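Hauswirtschaft und Textilpflege, Grundkurs Heltach
Handout zu Einheit 9: Frottee, Mikrofaser und kleine Stofftaschen
Stand: 5. Mai 2026

Letztes Mal ging es um glatte Gewebe, also Bettwäsche und Geschirrtücher. Jetzt kommen endlich die flauschigen Sachen dran, und ich gebe zu, dass ich mich auf diese Einheit jedes Mal am meisten freue! Ein Handtuch hat jeder in der Hand, mehrmals am Tag, und trotzdem schauen die wenigsten einmal richtig hin. Nehmt bitte eins von zu Hause, legt es neben dieses Blatt und fasst beim Lesen immer wieder hinein.

1. Der Flor

Frottee ist ein Gewebe mit Schlingen. Neben der Grundkette läuft eine zweite, locker gespannte Kette mit, die Polkette, und beim Anschlagen schiebt sie sich zu kleinen Bögen hoch. Werden diese Bögen aufgeschnitten, heißt das Ergebnis Velours: samtiger im Griff, beim Abtrocknen etwas träger. Unser Übungstuch von Florska hat 351 g/m² und gehört damit zu den leichten. Zum Lernen ist das wunderbar, weil man jede Falte sieht und das Tuch sich nicht gleich durch sein eigenes Gewicht glattzieht.

Bei Mikrofaser sind die einzelnen Fasern viel feiner als Baumwolle. Es gibt sie ebenfalls mit Schlingen, und auf den ersten Blick verwechselt man beides gern. Macht die Probe mit dem Handrücken: Mikrofaser bleibt an rauer Haut ein klein wenig hängen, Baumwolle gleitet darüber. (Wer frisch eingecremte Hände hat, merkt leider gar nichts.)

2. Kleine Taschen und Hüllen

Zu den Tüchern kommen in dieser Einheit die Stofftaschen: Kosmetikbeutel, Kabeltäschchen, Hüllen für Brillen. Sie haben meist zwei Lagen, außen etwas Festes, innen ein Futter, und diese beiden Lagen laufen beim Waschen gern unterschiedlich ein. Dann wellt sich die Kante. Zieht das Futter vor dem Trocknen mit zwei Fingern bis in die Ecken zurück und streicht die Außenseite von der Mitte weg aus. Filzartige Oberflächen nur streichen, bitte nie reiben, sonst gibt es Knötchen.

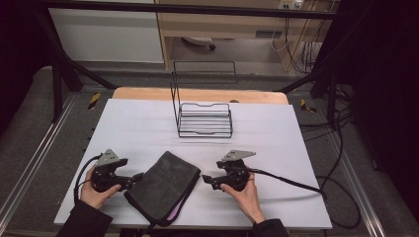
Graue Stofftasche mit rosa Futter, dahinter das schwarze Drahtgestell.

Drahtgestelle mag ich sehr. An die dünnen Stäbe kommt von allen Seiten Luft, und ein Beutel, der mit der Öffnung nach unten darübergestülpt wird, trocknet auch innen. Achtet nur darauf, dass keine Stelle rostet. Ein Rostfleck in hellem Futter ist hartnäckig, da hilft auch die Gallseife aus Einheit vier nicht mehr.

3. Ausbreiten und ausstreichen

Arbeitet auf einer hellen, glatten Fläche. Dunkle Flusen fallen darauf sofort auf, und ihr seht genau, wo der Rand des Tuchs verläuft. Erst locker hinlegen, dann an zwei benachbarten Ecken fassen, einmal kurz anheben, die Luft darunterlassen und wieder absenken. Danach mit der flachen Hand in Strichrichtung glätten. Den Strich findet ihr ganz leicht: In der einen Richtung wird die Oberfläche heller, in der anderen dunkler. Bei Grautönen sieht das besonders schön aus!
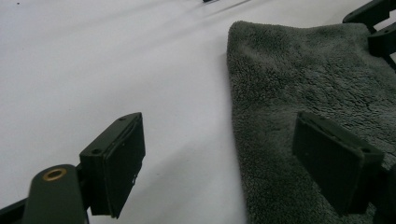 Kleine Wellen dürfen bleiben. Wer jede einzelne mit Kraft wegdrückt, plättet die Schlingen, und ein plattes Handtuch nimmt weniger Wasser auf. Für Frottee gilt deshalb auch: kein Bügeleisen, höchstens über die Bordüre.

Übung A: Das Tuch ausbreiten, glätten, der Länge nach dritteln und einmal quer zur Hälfte legen. Die offenen Kanten zeigen nach innen. Wiederholt das so lange, bis ihr es in 20 Sekunden schafft, ohne nachzuzupfen.

4. Über die Stange hängen

Am Handtuchhalter entscheidet sich, ob ein Tuch morgens frisch riecht oder muffig. Legt es einlagig über die Stange, mit ungleich langen Seiten. Die kürzere Seite kommt nach hinten zur Wand, die längere nach vorn, und zwischen den beiden Lagen soll unten ein Spalt bleiben. Haltet beim Zurechtrücken eine obere Ecke an der Stange fest und führt mit der anderen Hand den Stoff weiter. Lässt man beide Hände gleichzeitig los, rutscht gerade ein leichtes Tuch gern wieder herunter.
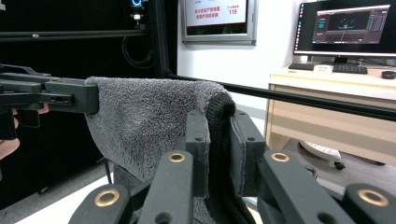
Bei mehreren Tüchern auf einer Stange lasst ihr eine Handbreit Abstand. Dicker Strick und Frottee sollten sich beim Trocknen nicht berühren, dunkler Strick färbt in den ersten Wäschen fast immer etwas ab.

Übung B: Dasselbe Tuch einmal einlagig und einmal doppelt gefaltet aufhängen, jeweils nach dem Schleudern. Fühlt am Abend und am nächsten Morgen an der Stelle direkt auf der Stange nach und schreibt beides in euer Heft.

Zum Weiterstöbern: Die Mustermappe von Stasiv liegt im Kursraum aus, hinten stecken die Veloursproben. Bringt zur nächsten Einheit Nadel, Faden und ein Handtuch mit gezogener Schlinge mit. Gezogene Schlingen abschneiden, auf keinen Fall daran ziehen!

Kommentare (3)

wollmaus: Das mit dem helleren und dunkleren Strich habe ich gleich an allen Badetüchern ausprobiert, jetzt liegen sie im Regal endlich gleich. Danke!

Gast: Gilt der Abstand auch für Waffelpiqué? Der trocknet bei mir eh so schnell.

kursleitung: @Gast Bei Waffelpiqué reichen zwei Finger breit. Kommt in Einheit zehn, da bringe ich welchen mit!

Kontakt: Kursbüro Heltach | © 2026 Textilpflege Grundkurs | Nach oben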